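November 10, 2021

Long day at the bench, and I want to get this down before I forget which drive went where, as I did in August, when Marlina had to come up from Flerutgate and sort it out with me over a very cold cup of tea.

The job was the old storage box we call Finano. It has been grumbling since the move and I finally ran out of excuses. Muchen had already copied everything across to Nitton overnight and left me a note saying the copy was clean (thank you, Muchen, and thank you for the biscuits), so I could take my time and have all the drives out on the mat at once, something I would never do with live data on them.

First the dust. I had forgotten how much a chassis collects when it lives near a door! I used the soft brush on the bay openings and the small vacuum on the lowest setting, then went round the rails with a dry cloth wrapped over a plastic spudger. Two of the rails had a gritty patch near the front, and I suspect that's why Yuzhen found the end bay so stiff last time. It runs much more sweetly now. No oil, please, whatever Ehab tells you about his bicycle.

Then the caddies, the light blue ones. They're decent things once you know their moods. The screws that came with them are a touch too long for some of our drives, so I've put the short ones in the jar with the green lid and written SHORT on it in letters even I can read without my glasses. Don't tighten them until all 4 are started, or the drive sits crooked and you end up doing it twice. I did it twice.

Labels next. I'd been meaning to number the drives properly for ages. The new scheme is the box name, then the bay, in pencil on paper tape stuck to the caddy, with the serial copied into the sheet. Please don't write on the drive's own label, and please don't put tape on the top cover where the next person will have to peel it off. Zixuan has offered to print something neater, and I'd be delighted, but the pencil will do until then.

Putting them back is the part I enjoy most, I must say. Start the drive square to the opening, hold it by the end of the caddy and push slowly, without leaning on it.
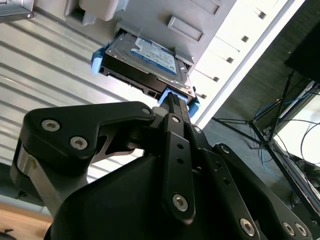 If it binds, bring it all the way out and start again. A shove is how we bent a connector on Cui, and that cost us most of an afternoon and a fair bit of good humour. I also like to leave a little pause between drives when the box is powered, so that each one has settled and shown up in the list before the next goes in. Yuzhen thinks I'm being superstitious and she may well be right, but it's only a minute and I have a crossword.

Bits used: two caddy latches from the spares drawer, one roll of paper tape (nearly finished, more on order), a handful of short screws. There are 18 latches left, so we're fine for a good while.

Still to do:

- run the long test on every drive and paste the results into the sheet
- ask Marlina whether Flerutgate wants the old rails back or whether we can bin them
- find the missing blanking plate (Ehab, have a look in your coat?)
- move the box away from that door

I'll start the long test before I go home and leave the monitor switched on, so whoever is in first can have a look and jot down anything red. Kettle's been descaled too, by the way.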